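Skidine home chores project: June update for Dodum

Hi all, Lukian here with the June news, and it's a good one (mostly!).
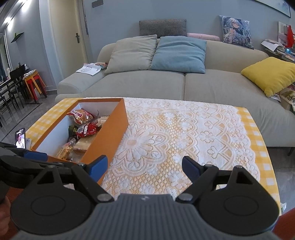
We've moved on from folding to tidying up living rooms, so snacks, cushions, magazines, all the stuff that piles up by a sofa. We now have 1,000 recorded demonstrations, 200 of them on packets and wrappers alone, and boy did we need those. Crinkly bags are still the worst. A firm box is easy to nudge or grip by the wall, but a half-full bag changes shape the second you squeeze it, and lace on a table is its own headache – a fingertip catches a hole and the whole cloth comes along.

So can a machine clear your coffee table yet? Slowly, yes, in a home it has seen before. In the 7 new homes in Mirnton it did the full job in 2. I'd hoped for more, but last fall we had zero.

Next up is softer finger pads, and I'd like to keep the Mirnton homes through the summer if the budget stretches. Call me if you want the full numbers.

Lukian Lytvynenko

Recent updates
Folding towels, round two
Pylypenko kitchen visits: first notes
What we spent on grippers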